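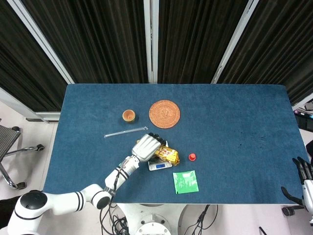 **Betenska_Office** wrote:

The open day of the handling laboratory at Hultside took place on July 12, 2019, and the organisers wish to thank the 114 visitors who registered at the door. The demonstration concerned the picking up and weighing of light household goods by a two-handed robot, with all items laid out on blue felt. The gold foil bag, held by the white hand at the kitchen scale, drew the greatest number of questions at the desk. Members who attended are invited to record their observations in this thread. Remarks on parking should be sent to the site office and will not be answered in this section.

---

**Arriaga_T** wrote:

Thank you for opening the thread. I attended the second session with two colleagues from our packing department. We were chiefly interested in the crinkled bag, as foil of that kind is the item our own line handles worst. A rigid box presents the same faces every time. A bag does not, and the grip has to allow for contents that shift.

I would ask whether the weight is read while the hand is still closed on the bag. If it is, the reading cannot be relied upon, and I should not wish visitors to leave with the impression that it can.

---

**Betenska_Office** wrote:

The reading is taken after release. The programme allows a short pause for the display to settle and the value is then entered in the log. The printed sheet given out at the door did not state this, and the wording will be amended before the August session.

---

**m.desow** wrote:

I regret that I cannot share the general satisfaction. The announcement spoke of "everyday handling", and members travelled some distance on the strength of it. What was offered was a small selection of objects on a cloth, well spaced, with half the table left clear. No kitchen or stockroom of my acquaintance is arranged in that manner. A fair trial would place the same articles in a drawer, one on top of another.

---

**Dayana Alvarado** wrote:

With respect to the previous member, I consider this somewhat severe. The choice of articles was a demanding one. A transparent rod is difficult for any camera to find, and a flat packet gives the fingers very little to take hold of. I have worked with grippers for a good many years and would have been content with the red cap alone.

I do agree that the spacing should have been mentioned in the talk. The speaker passed over it, and the question put from the back row was left until the end, by which time several visitors had gone to the tea table.

---

**m.desow** wrote:

The question from the back row was mine. The answer given was that crowded arrangements are "planned". I should be glad of a date.

I accept the point concerning the rod.

---

**Betenska_Office** wrote:

No date can be given at present. The laboratory has logged 1,532 grasps on separated items since the spring, of which 578 were with soft packaging. Work on crowded arrangements will begin once the soft packaging series is complete – the order was agreed with our partners at Arriaga and is not expected to change.

---

**Arriaga_T** wrote:

I can confirm the order of work. It was adopted at our request, and any complaint on that head may fairly be addressed to us.

Might the number of places per session be reduced in August? There were 22 of us at the rail in the second session and those behind the first row could not read the scale.

---

**hultside_visitor** wrote:

I support the above. A larger display, or a screen repeating the figures, would serve equally well. I stood to the left and saw mainly the elbow of the arm.

I would also ask that the talk be given before the demonstration. In the morning session it came afterwards and many of the questions had by then been asked twice.

---

**Betenska_Office** wrote:

Both suggestions have been noted. A repeater screen has been requested from the technical stores. The order of the talk will be raised with the speaker, who has a teaching commitment on the morning in question – members will be informed of the final timetable in this thread.

---

**m.desow** wrote:

I shall attend in August. I would be willing to bring a drawer.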